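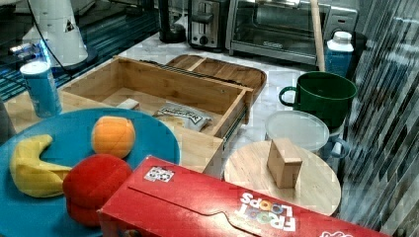
How to shop a store closing sale without getting burned

16 March 2024
By Hazel Strickland

When the Runau near me announced it was shutting down, I was in the parking lot before they'd finished hanging the banners. I left with a $600 mixer and felt like a genius, until I got home and found the same mixer online for $586. Brand new, with free shipping! So I've gotten a lot pickier, and this is how I go about it now.

Spend your gift cards first

Do this before anything else, even if the discounts are lousy. The sale may have a cutoff for gift cards and store credit, so call and ask for the date. (My friend Mavis had a Runau card in her purse and missed hers by two days. She still brings it up.)
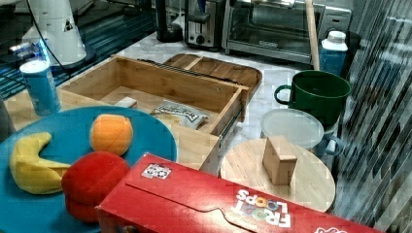
Check the price on your phone

The sticker often shows the full list price, and the store may have been selling the thing for less all along. Look up the exact model number while you're standing in the aisle. If the markdown is only 10 or 20 percent and you can live without it, wait a week and go back.

Open the box

Everything is usually final sale, so I ask an employee if I can look inside. Count the parts, plug in anything with a cord, and find out if the manufacturer will honor the warranty. Get that last part in writing if you can, and keep the receipt somewhere safe. 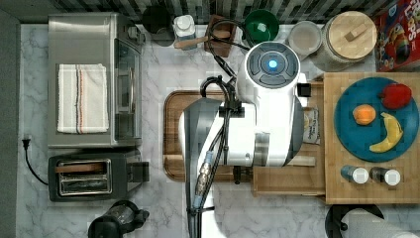
Last updated: January 2025

Pay with a credit card

If you're buying furniture that gets delivered later, please don't hand over cash. A card at least lets you dispute the charge if the sofa never shows up. Better yet, borrow a truck and take it home the same day.

And be nice to the people at the register, they're losing their jobs!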